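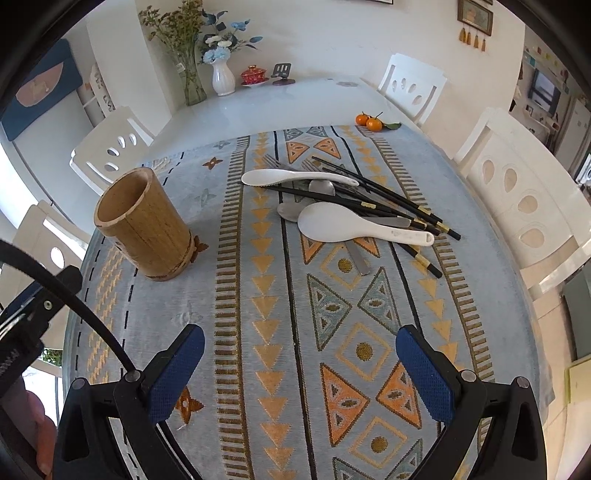 Triangles and diamonds on the tablecloth.

Seltis 206 is out on the test server. Thread on the breeding changes. 1/4

Timolach now needs level 30 on both parents. Incubation drops from 376 minutes to 200. Eggs already in the nursery keep the old timer. 2/4

Tuston plays on the off-beat again - the August build had it a quarter note late on the smaller islands. 3/4

Echeverría is unchanged. Its coin rate still caps at level 15 on the wiki table, which needs correcting. 4/4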